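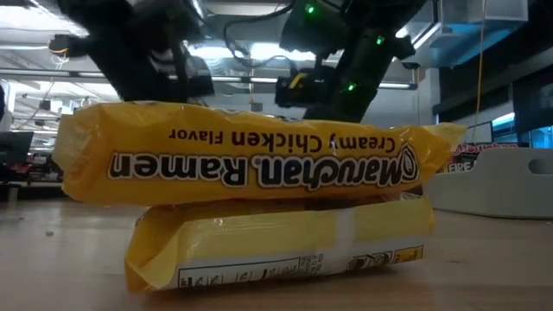
Brulcombe opens bookings for two-arm packing trials

Brulcombe has started taking bookings for a service that lets small food packers and warehouse operators try out a two-arm robot on their own goods before they commit to buying one. The company calls the service Tornard. It went on sale in September, and the first trial slots are open now.

A customer ships a box of products to Brulcombe's workshop, along with a short form that says what should happen to them. The company's staff set up a table, teach the arms the job by guiding them through it by hand, and then run the job over and over. At the end the customer gets the full video, a log of each attempt and a written report. Nothing is installed at the customer's site during the trial.

Murray Donnelly, who runs the Tornard service, said the idea came from sales visits that went nowhere.

"We'd show up with our own demo parts, nice square blocks, and the plant manager would hold up a bag of something and ask if it could do that," Donnelly said. "We usually had to say we didn't know. Now they send us the bag."

Bagged and film-wrapped food makes up most of the early interest, he said. Instant noodles, snack bags and frozen vegetables are common requests. The wrappers are thin and shiny, they change shape when squeezed, and the sealed ends fold over in a different way on each pack. Stacks are harder again. When one pack is lying crooked on another, the robot has to take the top one without dragging the one under it off the pile.

"A cardboard carton is the same carton every time you look at it," Donnelly said. "A noodle pack has a stiff middle and floppy ends. If you grab the end you get a handful of film and the pack swings. If you grab the middle too hard, you've got crumbs."

Each Tornard station uses two arms mounted over a table, with a gripper on each. The customer can ask for one arm to do the work alone or for both to share it. Typical jobs are unstacking, turning packs so the label faces up, and loading them into a tray or bin. Brulcombe will also take on sorting by flavor if the print on the wrapper is clear enough to tell the packs apart.

A standard trial is 100 attempts at one job. The company asks for at least 15 samples of each product, because wrappers wear out with repeated handling and a worn pack is easier to grip than a new one. Samples are swapped out during the run. They can be returned at the customer's expense, though Donnelly said most people tell him to throw them away, and food that has been handled is not sent back for sale in any case.

Customers can add up to 6 product types to one booking. Each one gets its own run and its own section in the report. Mixed runs, where different products are piled together, are sold separately and take longer to set up.

Turnaround is 15 working days from the time the samples arrive. Brulcombe did not give out a price list, saying the cost depends on the number of products and whether special gripper fingers have to be made. It did say that the trial fee is taken off the bill if the customer later orders a station.

The report counts an attempt as a success only if the pack ends up where it was supposed to go, the right way up, with the seal intact. Packs that are dropped and picked up again are listed on their own line. So are attempts where a staff member had to step in. Donnelly said that last figure is the one buyers should read first.

"If a person has to walk over every few minutes, you haven't saved anything," he said. "I'd rather they see that in our report than find it out on their floor."

He would not give an average success rate across the trials done so far. The products are too different for the number to mean much, he said, and the company has agreed not to publish results without the customer's permission.

One early customer has agreed to be named. McKinnon, a contract packer that puts together mixed grocery boxes, sent in several kinds of dry goods during the test period before the launch. The company said it was mainly looking for a way to staff its evening shift, where it has trouble filling jobs. According to McKinnon, the arms handled the flat packs well enough to keep talking, and did poorly with a soft pouch that slumped when it was set upright. It has booked a second run with a different gripper finger and has not placed an order.

Speed remains the main complaint. The arms are slower than an experienced packer, and Brulcombe does not claim otherwise. A customer who needs to keep up with a fast line would be better served by a dedicated machine built for one product, Donnelly said. Tornard is aimed at places where the product changes often and the amounts are small, so that a dedicated machine would sit idle much of the time.

There are other limits. The service does not take glass, open food, anything that has to stay frozen for the whole run, or packs too heavy for a single arm to lift. Liquids are accepted in sealed pouches only. Products are tested under the workshop's ordinary ceiling lights, and customers with very dim or very bright work areas are asked to say so on the form, as glare on plastic film can affect how well the cameras pick out the edges of a pack.

The software that turns the hand-guided lessons into robot motion is licensed from Kudora. Customers who go on to buy a station will need a Kudora license of their own, paid yearly. Brulcombe said the motions taught during a trial can be moved over to the purchased station, so the customer does not have to start from scratch, but some reteaching should be expected if the table height or the bins are different.

Customers who want to watch can join a live video call for part of the run. The company holds those sessions at 10 a.m. and asks that they be set up when the samples are shipped. Visits in person are possible but limited to two people per booking.

Brulcombe plans to add a second type of station later for larger items such as bagged pet food. It has not set a date. Booking forms for the current service are available from the company's sales office, which will also answer questions about whether a product is suitable before anything is shipped.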